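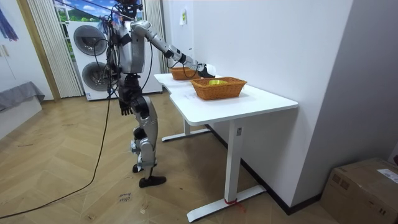 4 min read

I bought my flatbed scanner from a man named Murray Lowther, who was clearing out his late mother's sewing room, and it has outlived two laptops and a desk. I mention this because I have been reading scanner reviews again, the way some people read real estate listings for towns they will never move to, and I have come away a little cross.

Everything has a score now. You look up a perfectly decent scanner, the sort of thing a person might use to copy a birth certificate or a drawer full of school photos, and before you learn whether the lid comes off you are told it is an 8.1, or a 74, or four and a half of something. Then there is a paragraph telling you how the number was made, with a lot of talk about weighting. I have read a good many of those paragraphs and I still couldn't tell you what went into one.

My friend Joana Lobo was shopping for one in April, and she called me to ask whether she should get the Disar or the Fastero. The Disar had the better score by a hair. It had 1,917 customer ratings behind it, too, and that sounds like a great crowd of people all nodding together. So we sat on the phone, each with a cup of tea, and read what they had written. A surprising number of them were pleased with the box. Several had reviewed the delivery. One gentleman gave it a single star because it wasn't a printer, and I do feel for him, but his star went into the average along with everybody else's.

What Joana wanted to know was very plain. She has her grandmother's recipe cards, which are thick and a bit warped and have butter on them, and she wanted to know if the lid would sit flat over a thick card, and how long she would be waiting for each one. The fancy comparison chart had a row for maximum resolution and a row for color depth and a row for something called workflow. There was no row for lids.

We found the answer in the end, way down on the second page of an old forum thread, where a woman signing herself Ngaio Quinlan had written a long, rambling, wonderful post about scanning 241 of her father's letters over one winter. She said the Fastero's hinge lifts up so you can close it over a book. She said the Disar's does not, and that she had ended up holding the lid down with a dictionary. She said the software on both was dreadful, but that you could ignore it and use the plain program that came with the computer. She gave no score at all. Joana bought the Fastero that same evening and has been sending me recipes for fish stew ever since.
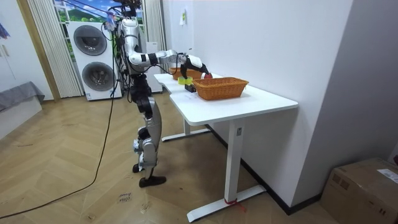

Now, I don't want to be unfair to the people who do this for a living. I used to know one of them a little — Lindsay Cartwright, who wrote up office equipment for a trade paper back when there were trade papers — and she worked hard at it. She would keep a machine for a month. She fed it wrinkled receipts and onionskin and a child's drawing with glitter glue on it, and then she wrote down what the thing was like to live with. She told me once that a month was hardly long enough, and that she'd get letters the following year from readers whose glass had fogged up on the inside, and she'd print those as well. I can't think of many review sites that would go back and do that today. The scanner has been replaced by a newer one with a slightly different number on the end, and the page has been refreshed so the links still work.

And the numbers do real harm at the cheap end, I think. A small company called Priretska made a flatbed a while back that was slow as molasses and gave the truest skin tones I have ever seen from a home machine. It scored poorly because it was slow. If you are scanning a stack of invoices, well, fair enough, that would drive you up the wall. But if you have one shoebox of wedding pictures and the rest of your life to do them in, the slow one was the one to buy, and hardly anybody did. They stopped making it. Mine says 400 dots per inch most of the time, by the way, and I have never had a family member complain they wanted more.

So here is what I would ask for, if anyone were asking. Tell me what you scanned. Tell me how long you had it, and what annoyed you by the end. Tell me if the lid comes off and whether the cord is long enough to reach a normal outlet in a normal room. Put the score at the bottom if you must have one. And leave the old reviews up, please, with the dates on them, for those of us who buy our machines out of sewing rooms.

Joana has just asked me about slide scanners. Her uncle left her a carousel, and she has her eye on a Sitthichai that got a 9.2. I've told her to hold off until we've found somebody who rambles.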